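Linen and Towel Standards: Changes from August

The Residential Services office at Grurnham wishes to advise residents and staff of revised arrangements for the folding and storage of towels. The arrangements apply to Flereo House and Haklow House, and cover bath towels, hand towels and the tea towels supplied to shared kitchens.

A review of the linen rooms recorded 682 towels in circulation, of which 559 were considered fit for continued use. The remainder have been withdrawn and will be cut down for cleaning cloths. Replacement stock has been ordered through Dimitriou, and will be issued in the existing colours so that older and newer pieces may be shelved together.

Folding practice has varied considerably between the two houses. Towels placed on shelves while still bunched occupy more room, crease along the hem and are difficult to count at the end of the month. Textured weaves, including waffle and ribbed cloths, require particular attention, as their folds do not settle flat unless the fabric is first smoothed out on a table.

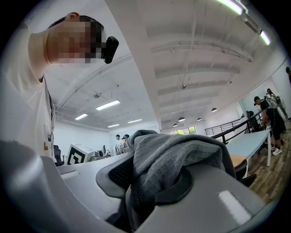
Should textured towels be ironed before they are put away?

Ironing is not required. Shake the towel once, lay it on a clean table, smooth it by hand from the centre outwards, and fold it in thirds lengthwise and then in half.

Folded towels are to be stacked with the rounded edge facing the front of the shelf, and bath towels kept apart from hand towels. Tea towels will continue to be held in the kitchen drawers — they should not be returned to the linen rooms. Any towel that feels damp must go back to the dryer before it is folded.

Short folding sessions will be offered in both houses at 4 pm during August. Attendance is expected of staff with laundry duties, and residents are welcome. Gediminas Rebane, Linen Services Coordinator, will receive enquiries at the Residential Services counter, where printed copies of the folding guide may also be collected. Labels for the new shelves will be distributed separately.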